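Nikix Play Center, Aguiar Street site
Water and Sorting Corner: monthly safety checklist
Month: December
Checked before opening, 7:30 a.m.

Mark each line OK, FIX or REMOVE. Comments go under the line they belong to.

1. Countertop
Wiped down, edges smooth, no chips. OK
Comment: Sticky patch near the wall end from old label glue. Came off with warm soapy water.

2. Toy sink
Faucet firm on its base, no cracks, no exposed screws. OK
Basin drained overnight. OK
Comment: Drain plug is stiff. Small children ask an adult to pull it and that is fine for now.

3. Floor and mat
Mat flat, corners down. FIX
Comment: One corner curls up on the side toward the coat hooks. Taped for today. Replacement mat is on the Nomari order, size 70 by 102 cm, same as the old one.

4. Trays
No splits in the rim. OK
Textured surface scrubbed with the soft brush, not the green pad. OK
Comment: Dirt collects in the pattern. Let the cleaner sit for 3 minutes before scrubbing. The older tray has been sent to the storage room because of a hairline split.

5. Small items
Nothing that fits inside the small parts tester. OK
Comment: Two loose beads found behind the shelf. Thrown out.

6. Bath toys
Squeeze each one over the sink. Any black specks in the water, REMOVE.
Comment: One duck removed last month, none this time. Toys with a hole in the bottom are to be dried hole down.

7. Bottles
Caps tight or taken off for good. OK
Comment: Do not store bottles with water in them. One had 480 ml in it on the last check and it smelled.

8. Natural items (shells, stones, cones)
No sharp points, no broken edges, no loose grit. OK
Comment: Run a thumb along the lip and the long end of every shell. If it scratches, file it or take it out. Pine cones are out until spring.

9. Blocks
No splinters, dents or bite marks. OK
Comment: Keep blocks out of the basin.

10. Paper and trash
No used tissues or paper towels among the toys. FIX
Comment: Crumpled tissue on the orange-red tray, up against the duck. Bin it, then wash everything that shares the tray: duck, bottle, shell and block.

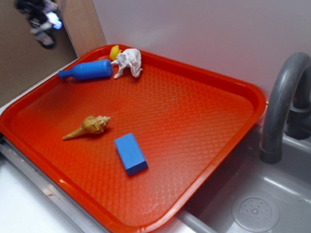 Reply from the morning room: could we get a bin with a lid right next to the counter? The one by the door is too far for the three-year-olds, and they put tissues down wherever they are standing.

Response: Agreed. Lidded pedal bin added to the Nomari order. Until it comes, use the small one from the art shelf and empty it at noon.

11. Cleaning supplies
Spray bottles on the high shelf, labels readable. OK
Comment: Hemetti room has borrowed the soft brush again. Please bring it back after use.

Next check: January, before opening. Carry over lines 3 and 10.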